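Guides > Cakel Bench > Running a visitor demo
Overview Set-up Demos Care Contact

Section 7: The drive caddy demo
30 October 2023, by Raquel Figueiredo

I've run this one at every open day we've had, and it's still my favourite (people love a computer with its insides showing!). Allow 21 minutes if your group likes asking questions.

1. Get the bench ready. Lay the tower on its side with the side panel off, then load the demo from the Cakel menu. I like to let visitors have a good nosy at the motherboard before anything moves.

2. Run the pick at slow speed, setting 2. Once the fingers have closed on the caddy, press Hold and talk people through the grip. The underside of the drive is a nice thing to point out, with its circuit board and the gold pins on the power connector.
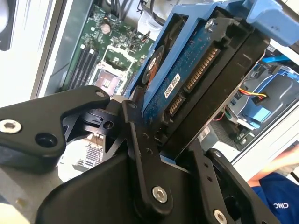 3. Check your path. Look for cables near the drive bays and tuck in any that stick up.

CAUTION: Keep hands and sleeves out of the case once you've pressed Resume. Small children will reach in, so put Teresa or another grown-up at that end.

4. Show the drive at the bay. I pause again with the caddy up close to it, and let people come round in groups of four.
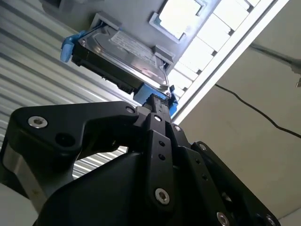

If someone at the back can't see, turn the big screen towards them and carry on, there's no need to start over. Eduardo does a running commentary for this bit and he's far better at it than me.

5. Switch the screen to the side view for questions.

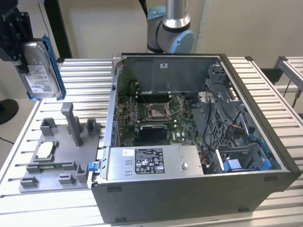 Fig. 7.3 Drive and blue caddy in the gripper, with the open tower on the bench.

Note: leave the fixture tray where it is between groups. I moved it once to wipe the table and spent almost the whole lunch break teaching the positions again.

6. Finish on the overhead view, with the caddy held upright over the case.

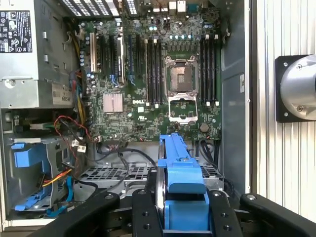

I usually ask for guesses at this point about which slot it belongs in, and you'll get some very confident wrong answers! When you're done, press Park, wait for the arm to stop and switch off at the wall. The November update adds a repeat button, so check the menu before your next visit.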